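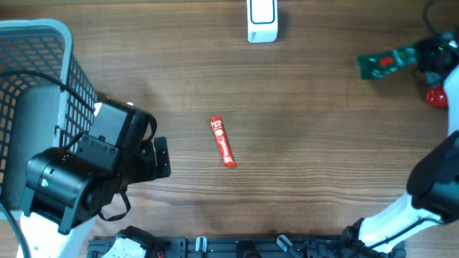 ## 4. Label printer and scale: first set-up

Updated Monday, August 4, 2025. Replaces the old stapled sheets, bin those please.

Covers the Tukau label printer and the Hattori bench scale, new packing benches at Utcombe. For the old benches by the loading door see section 7, different printer, different cable, don't mix them up. Section 5 is daily use. Section 6 is returns.

### 4.1 What should be in the box

Printer box:

- printer
- power supply, 12 V, with the short lead
- USB lead
- starter roll (thin, use it for testing only)
- two spare roll guides in a little bag, taped inside the lid

Scale box:

- scale
- pan, wrapped separately
- data lead, one end is a fat round plug
- feet, if not already screwed in

Anything missing, note it on the delivery slip before you go further. Keep the printer box. The scale box can go.

**Caution:** the scale supply and the printer supply have the same plug. They are not the same voltage. Put a dab of tape on the printer one now, before you unwrap the second.

### 4.2 Placing everything

1. Clear the bench and wipe it down. Dry cloth.
2. Scale goes first. Flat part of the bench, away from the joint between boards.
3. Turn the feet until the bubble sits in the ring. Takes a few goes. Lock nuts finger tight only.
4. Pan on. It should drop onto the pegs and not rock. If it rocks it's on back to front.
5. Printer to the right of the scale, lid side up, enough room behind for the lid to open all the way.
6. Leads down the back and into the clips. Nothing hanging over the front edge and nothing resting on the pan.

Left-handed packers can swap scale and printer over. Leads are long enough. Just redo the levelling.

Note: keep the scale out of the draught from the side door. The last digit wanders otherwise and you will be stood there all morning waiting for it to settle.

### 4.3 Loading a roll

The stock we use is 61 mm wide. The starter roll is narrower, so the guides will need moving out after the test print.

1. Printer off.
2. Press both side catches, lift the lid.
3. Pull the guides apart. They move together, don't force one.
4. Drop the roll in, labels feeding from the top, print side up.
5. Let the guides close on the roll. Touching, not squeezing.
6. Pull the end of the strip past the front lip by the length of a finger.
7. Lid down. Press on both corners untill you hear both clicks.
8. Printer on. It feeds a blank or two and stops.

If it keeps feeding blanks and won't stop, it hasn't found the gap between labels. Hold FEED, let go on the second flash. It measures the roll and stops by itself.

**Caution:** the print head is the dark strip under the lid. Hot after a long run. Don't touch it, don't pick at it with a knife, even when there's glue on it. Cleaning pen, section 9.

### 4.4 Connecting to the packing computer

Do the printer, then the scale. The other way round works sometimes but the ports get muddled.

1. Log in with the bench login, not your own.
2. Plug in the printer. Wait for the little pop-up to go away.
3. Open Prurkholm (green icon, bottom of the screen). Go to Settings, then Devices.
4. Press Find. Tukau should come up in the list. Tick it.
5. Set label width to 61. Leave height on Auto.
6. Darkness: start at the middle. Turn up one step if barcodes look grey.
7. Plug in the scale, fat end into the scale, press Find again.
8. Tick Hattori. Units to grams.
9. Save. Top right, easy to miss. Closing the window does not save.

Note: if Prurkholm asks about updating, say Later. Updates get done for every bench together, next one is in October.

### 4.5 Zero and check

1. Pan empty. Press ZERO.
2. Wait for the steady mark, small triangle on the left of the display.
3. Put the check weight in the centre of the pan. The one stamped 393 g, lives in the drawer with the tape.
4. Display should read 393. One gram either side is fine.
5. Try each corner of the pan. Same rule.
6. Further out than that, take the weight off, level again (4.2, step 3), zero, repeat.
7. Still out: red tag on the scale, use another bench. No adjusting the screw underneath, it's sealed.

Handle the check weight by the knob. Back in its pouch after.

### 4.6 Test label

1. In Prurkholm press Test. One label only.
2. Look for: all four corners of the border printed, barcode black and sharp, text straight.
3. Scan it with the hand scanner. Should beep once and show TEST OK on screen.
4. Put any packed item on the pan, press Weigh, check the figure on screen matches the figure on the scale.
5. Starter roll out, proper roll in. Test again.
6. Stick the good test label on the bench sheet and write the bench number next to it.

Border missing on one side means guides too loose. Border missing on both sides, wrong width, go back to 4.4 step 5. Text slanting = roll not seated.

### 4.7 If it doesn't work

| What you see | Try |
|---|---|
| No lights on printer | Switch is at the back, low down. Then check the supply is the taped one |
| Orange light, steady | Lid not shut both sides |
| Orange light, flashing | Out of labels, or gap not found, see 4.3 |
| Error 953 on screen | Port clash. Unplug both, restart Prurkholm, printer first |
| Scale shows dashes | Something touching the pan, often the data lead |
| Scale shows a minus | It was zeroed with something on it. Clear and zero |
| Prints but blank | Roll in upside down |
| Weight freezes on screen | Data lead loose at the fat end. Push and turn the collar |

Error 953 coming back after two restarts: leave it, use another bench, write it in the fault book with the bench number and teh time. Don't swap leads between benches to see if that fixes it.

### 4.8 Before you leave the bench

- Wrapping and ties in the recycling, check weight in the drawer
- Login closed
- Spare guides in the drawer, left side
- Printer off overnight. Scale can stay on, it needs the warm-up in the morning otherwise
- Cover on the scale, nothing stacked on the cover

Roll sizes and reorder codes are at the back, after section 9. Thermal rolls go pale in sunlight so store them in the cupboard, not on the window sill.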